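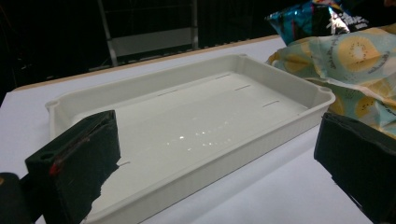
*A white plastic tray with slots in its floor.*

# Why your brain is bad at doing two things at once

Ask any kid in Year 5 whether they can do homework and message their friends at the same time and they'll say yes. Ask their parents whether they can cook dinner and answer work emails at the same time and they'll also say yes, while the rice burns.

Doing a few things at once is called multitasking. People are very proud of it. Scientists who study the brain have been giving people multitasking tests for a long time, and the results are a bit embarrassing for everyone.

## What's going on in there?

Some jobs hardly need your attention. You can walk and talk. You can chew and listen to your uncle explain the footy. Your body has practised walking and chewing so often that it gets on with them while you think about something else.

Thinking jobs are different. Reading is a thinking job. So is writing a message, working out a fraction, or following a story. When you try to do a pair of thinking jobs together, your brain mostly swaps between them. Reading, message, reading, message. It swaps so quickly that it feels like both are happening together, the way a flip book feels like a moving cartoon.

Every swap takes a little bit of time. Your brain has to put down the first job, pick up the second, and remember the rules for it. Then it has to go back and find its place. You know when you read the same line three times and still couldn't tell anyone what was in it? You were probably swapping.

## Try it yourself

You'll need paper, a pencil and somebody with a timer. Adults make good timers, if they put their phones down.

**Round 1.** Write the letters A to J in a row. Underneath, write the numbers 1 to 10. Stop the timer when you finish.

**Round 2.** Write exactly the same things, but swap every time. Write A on the top row, then 1 on the bottom row, then B, then 2, and keep going. Stop the timer when you get to 10.

It's the same letters, the same numbers and the same pencil. Most people are slower in Round 2, and quite a few get cross.

Leonora Fajardo tried this with her class at Harneck Primary, and gave them 60 seconds for each round. Everyone finished Round 1 with time to spare. In Round 2, Jomar Macaraeg wrote the letter G twice and then blamed his pencil. Aoi Ichikawa got all the way to the end and found she had invented a new alphabet with no E in it. Their teacher had a go as well. She has asked us to leave out her score.

## But I'm really good at it

Maybe! People do differ, and practice helps with some things. A drummer can do one thing with each hand and another with each foot, and a beginner who tries it will fall off the stool.

The trouble is that feeling good at multitasking and being good at it are separate things. You can't easily see the bits you missed. If you didn't hear the teacher say the test had moved, you won't notice that you didn't hear it until the test turns up.

## What about music?

It depends. Music without words bothers some people very little, and it can make a dull job nicer. Songs with words can get in the way when you're reading or writing, as your brain has to deal with words from both directions. If you've ever typed part of a chorus into your history project, you've met this problem.

## Why do screens make it harder?

A book sits there quietly and waits. A phone or tablet buzzes, lights up and puts little red dots on things. Those signals are made to get your attention, and they're good at it. Even if you don't pick the thing up, wondering who it was is a thinking job too.

## Things that might help

- Put the phone in another room while you work. Face down on the desk is cheating.
- Pick a stopping point before you start, such as the end of the page.
- If a thought pops up ("did I feed the fish?"), write it on some scrap paper and go back to what you were doing.
- Have a proper break, and do your messages then. All of them.
- Feed the fish.

You don't have to be perfect. Minds wander, and sometimes they come back with a good idea. The grown-ups in your house are no better at this than you are, and you could kindly offer to run the letters and numbers test on them tonight. Use a pencil with a rubber on the end. They'll want it.

## Words to know

**Attention:** what you use when you choose one thing to notice or think about.

**Multitasking:** trying to do more than one job at the same time.

**Distraction:** anything that pulls your attention away, including little brothers.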